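Hilora hand gripper, after one month of collecting

I bought the Hilora in August with my own money. It is a handheld gripper with a small camera above the fingers, and you use it to record examples for a learning system. You hold it, you do the task yourself, and the recordings go to your computer as training episodes. I do not own a robot arm yet. My plan is to have a good set of examples before I spend on the arm.

The box has the gripper, one long cable, a calibration card and a paper guide of four pages. The guide is too short. It explains how to mount the camera but does not say how tight the two finger screws must be, and I made my first episodes with a left finger that moved a little. I threw these away. The Vunach manual, which you can download for their older model, explains the same kind of finger much better, and I recommend to read it first.

Recording is simple. One press starts an episode, the next press ends it, and a long press marks the last one as bad. I use the long press very often. In total I recorded 738 episodes, and 475 of them I kept. The rest had slow starts, double grasps, or my other hand came into view to help, which I had promised myself not to do.

My main task is to take a small object and put it into a cup. It sounds easy for a person, but through the gripper you must learn it again. The fingers are wide and they hide a part of what is between them. For the first evenings I was looking at my hand and the cup directly. Later I learned to look at the preview on the laptop, so that I use only the information the model will have. My placing became slower for two days and then better than before.

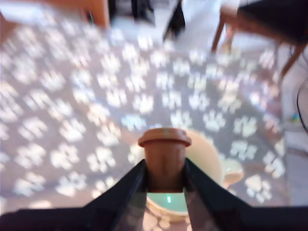

Cup task on the patterned rug: the small brown piece is held over the opening, handle to the right.

I record on the floor at home, and I change the background between sessions. A plain surface gives nice results in the training numbers, but a model which has seen only a plain surface becomes confused quickly. With a busy rug my first model was worse, and then after 70 more episodes on it the errors in my offline test went down. I also turn the cup, so that the handle does not point always to the same side.

The grip itself is good. Small round things stay straight when you close on them slowly. If you close fast, they can turn between the fingers, and you see this in the data as a small jump. The black fingers are a bit glossy and they catch light from a window. I would prefer a matte surface. Carrilho sells matte finger covers, but they are made for their own gripper and they did not fit on mine without cutting.

The cable is my biggest complaint. It is long enough, but stiff, and it pulls the wrist when you turn to the left. After half an hour I feel it in my arm. I tied it loosely to my sleeve and this helps — not a beautiful solution.

The software is called Illedard and it comes free with the gripper. It did not crash in one month, which I appreciate. The episode browser is clear, you can cut the start and the end of a recording, and the export took a few minutes for everything. What is missing is a good way to write notes. I wanted to mark which cup I used and which surface, and there is only one text field with a short limit. I keep a separate spreadsheet.

Would I buy it again? For one person who collects at home, yes. For a group who needs many hours every day, I would wait for a lighter cable, or look at a wireless model — the weight in the hand is fine, only the pulling is tiring. I give it four of five.

Related reviews
Vunach two-finger kit, older model
Carrilho matte finger covers
Illedard: cutting and exporting episodes
Wrist supports for long recording sessions
Small tripods for a second camera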